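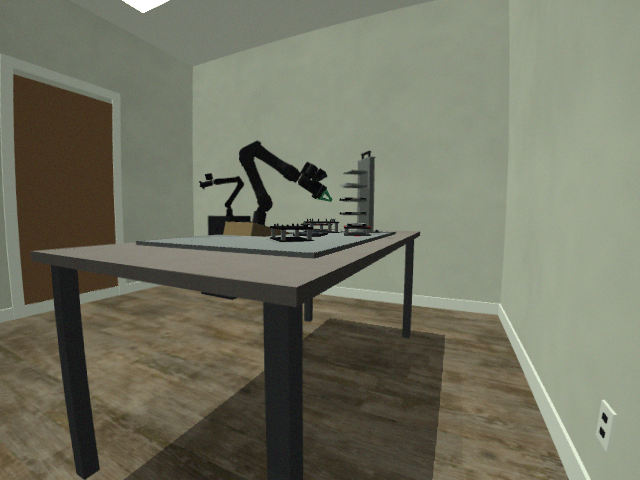

Render de sala: paredes en verde grisáceo pálido, suelo de madera, mesa al centro.

Buscar en el cuaderno Ir

Sábado 26 de enero

Pintura a la cal, tercera tanda de tonos claros

Sigo con las muestras para la casa Mykhailiuk. La cal en pasta es la del bidón azul, abierto esta semana, con un dedo de agua por encima. La removí a mano antes de sacar nada y la pasé por el tamiz fino. Quedaron grumos en la malla, menos que con el bidón anterior. Los grumos no los volví a echar.

Receta base, igual que en la segunda tanda: 648 g de pasta, agua hasta consistencia de leche entera, caseína disuelta aparte con bórax. La caseína la dejé hinchar toda la noche y por la mañana tenía todavía un borde seco pegado al tarro. Hay que taparlo con un plato mojado o algo parecido. Hryhorii dice que él la hincha en bolsa cerrada y no le pasa.

Pigmentos: tierra verde de Livalex, negro de vid y una punta de ocre. Todo empastado en agua con la moleta antes de mezclar. La tierra verde de este lote es más fría que la del año pasado; la puse junto al resto del bote viejo y se ve sin forzar la vista. El ocre lo corrige un poco, pero si me paso tira a oliva.

Muestras sobre placa con enfoscado fino, tres manos cada una:

M1 – solo tierra verde. Demasiado menta en húmedo. Al secar baja mucho y casi desaparece.
M2 – tierra verde y negro de vid. Gris limpio, se lee verde solo al lado de un blanco.
M3 – lo mismo con ocre. El más parecido a lo que pidieron.
M4 – como M3, con el doble de negro. Apagado, la descarto.

La brocha nueva de Bramex suelta pelo. Tuve que sacar pelos con pinza en M1 y en M2, y en M2 quedó una marca. A partir de M3 volví a la brocha vieja redonda. La nueva la dejo en agua hasta el lunes a ver si se asienta; si sigue igual, la devolvemos.

Humedecí las placas con pulverizador antes de cada mano. En M1 me quedé corto y la primera mano se agarró a trozos, con aguas visibles en la esquina superior. No la repito porque el tono tampoco sirve. En las otras mojé dos veces, esperé a que se fuera el brillo y entonces pinté. Cruzando la brocha, sin volver sobre lo ya tirado.

Taller a 16 grados, ventana cerrada, estufa apagada. Las manos segundas tardaron bastante más en perder el oscuro que las primeras. Pinté las de M3 y M4 con luz natural y las terceras ya con el fluorescente, así que no me fío de la comparación que hice a última hora. Mirarlas otra vez por la mañana junto a la ventana del patio.

Prueba de frote con paño negro seco sobre las placas de la segunda tanda, que llevan ya tiempo en la estantería:

– Sin caseína: mancha bastante, como tiza.
– Con caseína a media dosis: algo de polvo, tolerable en techo, no en un pasillo.
– Con dosis completa: casi nada. Una zona más satinada abajo, donde se acumuló la mezcla.

Me quedo con la dosis completa, removiendo el cubo más a menudo. La mezcla se separa antes de lo que parece y el fondo va siempre más cargado de color. Bohdan propone preparar cubos pequeños y casarlos entre sí antes de empezar cada paño. Para la pared larga del comedor me parece bien, para lo demás es mucho trasiego.

El asunto del zócalo sigue sin decidir. Si va con cal se manchará con el fregado del suelo, y si va con silicato no casa el brillo. Bohdan quiere probar jabón negro sobre la cal aún fresca en los primeros palmos. Le he dejado dos placas sin pintar en el estante de abajo con su nombre.

Para Tasten no he hecho nada hoy. El blanco roto que les enseñamos lo quieren más cálido y hay que rehacerlo desde el principio, con otro ocre. Entrega en marzo, hay margen, pero la cal para esa obra habría que pedirla ya y que repose aquí.

Pendiente:

– Pesar el negro de vid en la balanza pequeña. Hoy lo hice en la grande y baila.
– Anotar el lote de la tierra verde en la tapa, la etiqueta se ha borrado.
– Segunda placa de M3, más grande, para llevarla a la casa y verla en la pared norte.
– Preguntar a Hryhorii por las bolsas.
– Comprar bórax.

Sobró medio cubo de M3. Está tapado con film a ras y tapa encima, junto al fregadero. No usar para otra cosa.

Archivado en: Cuaderno de taller | Cal y pigmentos | Muestras

Imprimir esta entrada
Enviar por correo electrónico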